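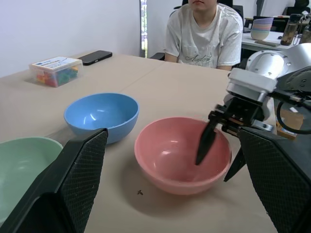 2025년 10월 21일 화요일

오전 내내 시계 맞추는 일을 했다. 벽시계 얘기면 좋겠지만 손목 카메라 타임스탬프 얘기다. 어제 퇴근하면서 "내일은 그릇 겹치기 정책만 돌려 보면 된다"고 공책에 써 놓았는데, 이 공책에 "만"이라는 조사가 나오는 날은 대체로 점심을 늦게 먹는다. 오늘은 두 시 반에 먹었다.

증상은 이랬다. 그릇 테두리를 집으러 내려가는 동작이 느릴 때는 멀쩡하고, 조금만 속도를 올리면 손가락이 테두리 바깥쪽으로 밀린다. 늘 같은 방향으로, 늘 진행 방향의 뒤쪽으로. 처음에는 핸드아이 캘리브레이션을 의심했다. 캘리브레이션은 우리 팀에서 동네북 같은 존재라 뭐든 안 되면 일단 얘부터 의심받는다. 다시 잡아 봤더니 지난번 값과 거의 똑같이 나왔다. 미안하다고 해야 하나. 속도에 비례해서 틀어지는 오차면 기하가 아니라 시간 쪽이라는 걸 학부 때 배웠고, 그걸 떠올리는 데 한 시간이 걸렸다.

그래서 로그를 열었다. Bundix 로그는 한 줄에 모든 걸 다 적어 주는 친절한 물건이라, 그릇 하나 집는 데 3000줄이 나온다. 그중에 읽어야 할 줄이 어느 건지는 안 적어 준다. 관절 상태는 200Hz로 얌전하게 들어오고 있었다. 카메라 쪽 스탬프도 간격만 보면 얌전했다. 문제는 그 스탬프가 언제 찍히느냐였는데, 드라이버 코드를 따라 들어가 보니 노출 시각도 아니고 수신 시각도 아니고, 디코딩이 끝나서 큐에 넣는 순간에 찍고 있었다. 주석에는 "TODO: 나중에 하드웨어 시각으로"라고 되어 있었다. git blame을 돌렸더니 나였다. 5월의 나. 5월의 나는 참 해맑았던 모양이다.

디코딩이 늘 같은 시간만큼 걸린다면 상수 하나 빼 주고 끝났을 텐데, CPU가 바쁘면 밀리고 한가하면 당겨진다. 그리고 CPU가 바쁜 때가 언제냐 하면, 플래너가 경로를 다시 짤 때다. 다시 말해 팔이 제일 정확하게 움직여야 하는 순간에 눈이 제일 옛날 것을 본다. 설계하려고 해도 이렇게는 못 한다. 최악의 경우가 300ms였다. 그 정도면 팔은 이미 그릇 위에 있는데 정책은 그릇 앞을 보고 있는 셈이다.

고친 내용 적어 둔다. 다음에 또 git blame 돌리고 놀랄 사람을 위해서.

- 드라이버에서 버퍼 메타데이터의 캡처 시각을 그대로 꺼내 쓴다. 단조 시계 기준이라 호스트 시각으로 바꾸는 오프셋은 시작할 때 한 번, 그 뒤로는 주기적으로 다시 추정.
- 관측을 묶는 노드에서 "가장 최근 것끼리" 짝짓던 걸 없애고, 이미지 시각에 맞춰 관절 상태를 보간한다.
- 이미지가 한도보다 오래됐으면 정책에 넣지 않고 직전 청크를 이어서 실행. 이어서 쓸 게 없으면 감속 정지.
- 버린 프레임은 조용히 버리지 말고 카운터를 올린다. (조용히 버리던 것도 나다.)

세 번째 항목은 넣으면서 좀 찜찜했다. 청크를 이어서 실행한다는 건 눈을 감고 조금 더 간다는 뜻인데, 허공에서는 괜찮아도 손가락이 그릇 안팎에 걸쳐 있을 때는 얘기가 다르다. 그래서 목표까지 남은 거리가 짧으면 이어서 실행하는 걸 금지하고 무조건 감속하게 했다. 금지 거리는 설정 파일로 뺐다. 설정 파일에는 이제 내가 의미를 설명할 수 없는 값들이 꽤 산다. 이사 나가는 애는 없고 들어오는 애만 있다.

늦은 점심은 Fallahi에서 포장해 와서 먹었다. 가지 들어간 거. 식어도 맛있다는 게 이 집의 장점이고, 나는 이 집 음식을 따뜻하게 먹어 본 지가 오래됐다. 먹으면서 보간 코드 단위 테스트를 돌렸는데 전부 통과했다. 기뻐하려다가, 테스트 데이터의 타임스탬프를 내가 손으로 예쁘게 써 넣었다는 게 생각나서 지연을 난수로 흔드는 케이스를 추가했다. 바로 깨졌다. 버퍼가 비어 있을 때 첫 샘플보다 이른 시각을 물어보면 외삽을 해 버리는 버그. 외삽한 관절 각도라니, 점쟁이도 아니고. 범위를 벗어나면 값을 안 주고 에러를 내게 바꿨다. 다시 통과.

오후에는 두 팔 쪽을 봤다. 팔이 하나일 때 우리 소프트웨어는 그럭저럭 점잖은데, 둘이 되면 서로를 장애물로 보다가 서로 양보하느라 아무도 안 움직인다. 좁은 골목에서 마주친 예의 바른 사람 둘 같은 상황이다. Nastangate에서 우선순위를 주는 옵션이 있기는 하다. 문서에는 "priority: 팔의 우선순위"라고 적혀 있다. 큰 숫자가 먼저인지 작은 숫자가 먼저인지는 적혀 있지 않다. 해 보니 작은 쪽이 먼저였다. 그리고 같은 값을 주면 둘 다 기다린다. 기본값은 당연히 같은 값이다.

우선순위를 고정해 버리면 교착은 없어지는데, 이번에는 낮은 쪽 팔이 하루 종일 눈치만 본다. 그래서 그릇을 쥐고 있는 팔이 먼저라는 규칙을 넣었다. 쥔 쪽은 멈추면 손해고 빈손은 기다려도 되니까. 쥐고 있는지는 그리퍼 폭과 모터 전류로 판단한다. 그런데 그릇 벽이 얇다. 폭만 보면 꽉 닫힌 거랑 벽을 문 거랑 차이가 거의 안 나서, 전류 쪽 문턱을 믿을 수밖에 없는데 전류는 닫히는 순간에 한 번 튄다. 튀는 구간을 건너뛰고 나서 읽도록 대기를 넣었더니 이번에는 그 대기 동안 반대편 팔이 "아, 쟤 빈손이네" 하고 들어온다. 결국 상태를 빈손, 확인 중, 쥠으로 나누고, 확인 중도 쥔 것으로 쳐서 우선권을 주기로 했다. 상태 기계에 상태가 하나 늘었다. 아까 설정 파일 얘기랑 같은 얘기다.
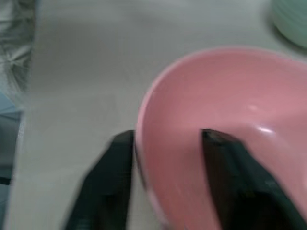
닐루파르 쇼크리는 문턱이고 뭐고 그 전에, 정책한테 쥐었는지를 같이 물어보면 되지 않느냐고 했다. 어차피 손목 카메라로 다 보고 있는 애인데 출력에 확률 하나 더 붙이는 게 뭐가 어렵냐, 라벨은 기존 에피소드에서 그리퍼 전류로 뒤늦게 달면 된다, 튀는 구간이 지난 뒤의 값을 앞으로 당겨서 붙이면 그만이다. 화면에서 눈도 안 떼고 그렇게 말했다.

듣고 보니 맞는 말 같아서 기분이 나빴다. 사후에 다는 라벨은 미래를 봐도 되니까 내가 오후 내내 씨름한 대기 시간이 필요 없다. 다만 한 가지 걸리는 건, 그 기존 에피소드들의 타임스탬프가 전부 5월의 내가 찍은 타임스탬프라는 점이다. 이미지랑 전류를 맞춰서 라벨을 달려면 이미지 시각부터 고쳐야 하는데, 옛날 파일에는 캡처 시각이 없다. 큐에 넣은 시각만 있다. 그 말을 했더니 닐루파르가 그제야 화면에서 눈을 뗐다.

되살릴 방법이 아예 없는 건 아니다. 카메라가 손목에 붙어 있으니 이미지에서 뽑은 광류의 크기하고 관절 속도로 계산한 카메라 속도를 상관 분석하면 에피소드별 지연은 나온다. 에피소드 안에서 출렁이는 것까지 잡으려면 창을 짧게 잘라야 하고, 짧게 자르면 팔이 가만히 있는 구간에서는 아무 정보가 없다. 움직이는 구간에서만 추정하고 나머지는 이어 붙이는 식으로 하면 될 것 같다. 초안을 짜서 한 에피소드에 돌려 봤더니 그럴듯한 곡선이 나왔다. 플래너가 도는 구간에서 지연이 부풀었다가 꺼지는 게 보인다. 그럴듯한 곡선이 제일 위험하다는 것도 안다. 오늘 새로 고친 드라이버로 캡처 시각과 큐 시각을 둘 다 저장해서 몇 번 받아 두면 정답이 있는 데이터가 생기니까, 추정기는 그걸로 검증하기로 했다.

그 김에 데이터 로더도 열어 봤다가 바로 닫을 뻔했다. 이미지는 원래 주기로, 행동은 리샘플링해서 읽는데, 리샘플링 기준 시각이 또 첫 이미지의 큐 시각이다. 그러니까 한 에피소드 전체가 첫 프레임이 얼마나 늦었느냐에 따라 통째로 밀려 있다. 학습할 때는 이런 밀림이 에피소드마다 제각각이니 정책 입장에서는 잡음이고, 그래서 그런지 정책이 테두리 근처에서 늘 조심스럽게 굴었다. 우리는 그걸 보고 "얘가 신중하네"라고 했었다. Virmont 쪽에 보낸 중간 메모에도 비슷하게 썼던 것 같다. 찾아보니 "접촉 직전 안정적인 감속 거동"이라고 썼다. 내가 썼다. 다음 메모에서는 이 문장을 조용히 뺄지, 제대로 정정할지 잠깐 고민했는데 정정하는 게 맞다. 내일 초안 쓴다.

저녁에 고친 스택으로 다시 돌렸다. 정책 가중치는 그대로 두고 시각 정렬만 바꿔서. 느린 속도에서는 달라진 게 없고, 올린 속도에서는 뒤쪽으로 밀리는 버릇이 없어졌다. 대신 너무 일찍 닫는 경우가 생겼다. 생각해 보면 그럴 만도 하다. 늦은 눈으로 배운 애한테 제때 보이는 눈을 줬으니, 몸에 밴 만큼 앞질러 닫는 거다. 안경 새로 맞춘 날 계단 내려가는 사람 같다. 추론할 때만 일부러 지연을 조금 되돌려 넣으면 나아질 텐데, 오전에 없앤 걸 저녁에 다시 넣자니 손이 안 나간다. 플래그로만 만들어 놓고 꺼 두었다. 이름은 legacy_latency. 지우는 날이 오면 공책에 쓰기로.

교착 쪽은 규칙 바꾸고 나서 아직 못 봤다. 2회 연속으로 잘 비켜 간 걸 가지고 해결이라고 쓰면 안 될 것 같아서 이슈는 열어 둔 채로 퇴근한다. 그런데 이슈 제목이 "팔들이 너무 착함"으로 되어 있다. 이건 내가 안 썼다. 닐루파르는 자기도 아니라고 한다.

내일 할 것.

- 캡처 시각, 큐 시각 둘 다 저장하는지 파일 열어서 눈으로 확인
- 지연 추정기 창 길이 정하기. 감으로 정하지 말고 검증 데이터로
- 로더의 기준 시각 바꾸고, 바꾸기 전 버전에 태그 달기
- Nastangate 문서에 priority 방향 적어서 PR. 한 줄짜리
- Virmont 메모 정정 문단
- 재학습은 로더까지 고친 다음에. 오늘 밤에 그냥 돌려 놓고 가고 싶은데 참는다

마지막 줄 써 놓고 십 분쯤 더 앉아 있다가 결국 옛날 데이터로 하나 걸어 놓고 나왔다. 비교군은 어차피 있어야 한다. 실험 이름은 baseline으로 해 뒀다.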